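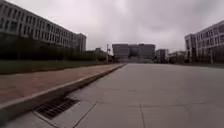

4.3 Recording Drive Examples on Open Pavement

This section applies to operators collecting outdoor driving examples for the Niltum navigation model. Complete the indoor checks in Section 4.2 before you begin. Procedures for narrow paths and ramps are given in Section 4.5.

Before recording

1. Confirm that the site is on the approved list kept by the site coordinator, Imre Gulyás.
2. Switch on the base unit and wait for the status light to turn steady green.
3. Open the Gastis recorder and create a new session. Enter the date in the form 2025-02-21.
4. Enter your operator name in full and select "Open Pavement" as the surface type.
5. Wipe the camera lens with the cloth supplied.

Caution: Do not drive toward a curb, step or drain at more than walking speed. The base unit has no drop sensor on its rear side.

Recording a run

6. Enter a goal for the run. The goal must be a place the robot can reach on paving alone.
7. Press Record, wait 3 seconds, and then drive with the hand controller.
8. Steer smoothly. Sharp corrections are stored as examples and will be learned along with the rest of the run.
9. Stop at the goal and press Record again to close the run.

Each run must contain at least 333 frames. Shorter runs are rejected at upload.

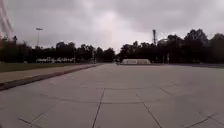
Goals are entered as a short written phrase and must name something that can be picked out from the starting point. Large, pale or isolated objects are preferred. On a broad plaza, the low cream-colored structure at the far side of the paving is an acceptable goal, as it stands out against the dark trees. Joints between slabs are not acceptable goals. Do not include the wording of a sign in a goal phrase unless it can be read in the recorded image.

Note: Cloudy conditions are acceptable. Enter "overcast" in the sky field. Do not record in rain.

After recording

10. Review the first and last frames of each run. Mark the run "Discard" if the goal was not reached.
11. Upload the session before turning off the base unit. A full session holds nearly 400 runs and may take several hours to transfer.

Questions about rejected runs should be sent to Máté Pap, Data Intake.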